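Week 6 handout: Comparing Hand-Held Grippers
Course notes, revised Sun 17 June

Welcome back, everyone, and thank you for the very lively discussion last week. I've tidied these notes up a fair bit after reading your questions, and I've moved the part on finger pads to the front, as that was where most of you got stuck. Please bring a printed copy to the lab if you can, with your own scribbles on it. I do like seeing the scribbles.

The subject this week is how we try out one gripper against another when the thing being handled is soft. Rigid objects are kind to us. A block has a width, the fingers close to that width, and you can write the number down and go and have your lunch. Clothing and bedding have no width worth speaking of, and the same blanket will behave like a different object every time you put it down. So when somebody says that gripper A is better than gripper B at laundry, your first question should be what the pile was like, and your second should be who was holding the gripper.
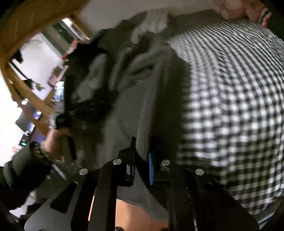 Finger pads deserve more of your attention than they usually get. We tend to talk about opening width and closing force, and then treat the pad as a bit of trim that somebody glued on at the end of the day. Have a look at the right finger, with its bright blue pad along the inner face, pressing into that dark grey fabric alongside its narrow black partner. A thick folded fabric gives the fingers plenty to push into, and the real trouble is usually picking up one layer without bringing its neighbours along for the ride. A smooth, flat sheet gives you the opposite problem, with very little to get hold of until you've made a ridge in it. For your own comparison I'd like you to use at least one fabric of each sort and keep the results in separate columns. Please don't average them! An average of a good score on fleece and a poor score on a bedsheet tells the reader nothing about either.

Now, the protocol. Some of you will remember that in May we ran a version of this with the Groser and the Josten fingers, and that the results were a bit of a muddle. The fault was mostly mine. I let each pair choose their own starting pile, and by the end we had a very thorough study of how differently people heap their washing. So we'll do it this way:

Shake the fabric out fully and drop it from waist height before each attempt.
One attempt means one approach, one close and one lift. If you re-open the fingers, that is a new attempt.
Make three attempts per fabric with each gripper, then swap operators and repeat.
Note whether the free hand touched the fabric, and at what point.
Write down failures in words as well as a tally. "Slipped out sideways" is far more useful to me than a cross.

The free hand matters more than you might expect. People are very good at helping, and they do it without noticing - a little tug here, a bit of steadying there - and suddenly a mediocre gripper looks marvellous. If your task is meant to be two-handed, that's perfectly fine, but say so at the top of the sheet.

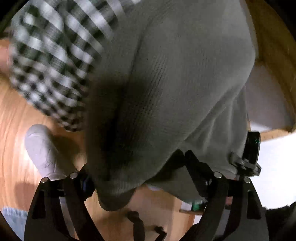 Linkages are the next thing, and I know they frighten some of you, so let's go gently. A parallel linkage keeps the finger faces at the same angle to each other as they open and close, at the price of more joints and therefore more places for slop to creep in. You can make out the four silver pivot pins at the top joints, two to a side, with flat black plates and parallel bars running down from them. When you're checking for play, hold the plates still and wiggle one finger at a time, working from the joints outward. A little movement at a pivot becomes rather more at the fingertip. Fidelina Ríos has kindly offered to show anyone who is unsure how to do this in the first part of the lab, and she has a much lighter touch than I do, so please take her up on it.

Next comes the question of what the camera sees, which brings us to the Suvuvus and Sobczak mounting notes in your reader. The two take different views on how far back the lens ought to sit. A wide view close to the fingers shows you the contact nicely and a generous helping of the room as well, but it bends straight lines toward the edges, and anything that comes very near the lens can swallow the middle of the picture altogether.

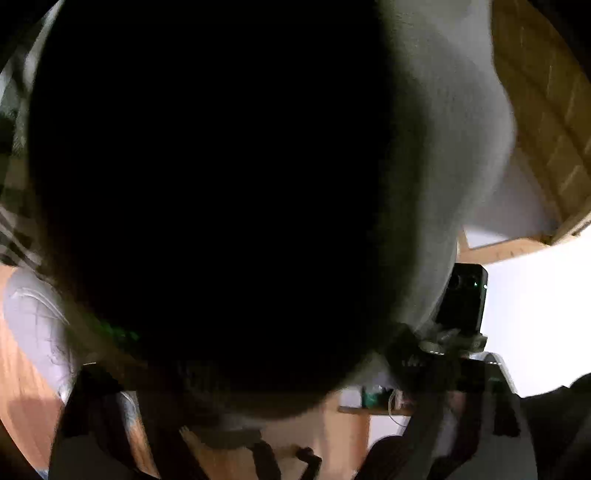 When that happens in a trial, keep the recording and mark the stretch as blocked. Deleting it makes your gripper look tidier than it was, and a reader comparing two mounts will want to know how often each one lost its view. Yhon Mosquera's marking sheet has a column for this, and I'd suggest using his wording so that we can put all the groups' results together afterwards.

For your write-up, 2000 words is plenty, and it is worth 4 marks toward the lab component. Spend most of it on what went wrong and how you know. Include your fabric list, your tally, your notes on the free hand and one paragraph on which gripper you would choose for a mixed pile. I don't mind which one you pick, as long as I can follow how you got there.

Reading for next week: the section on controllers, up to the part on closing speed. Skip the appendix unless you're keen.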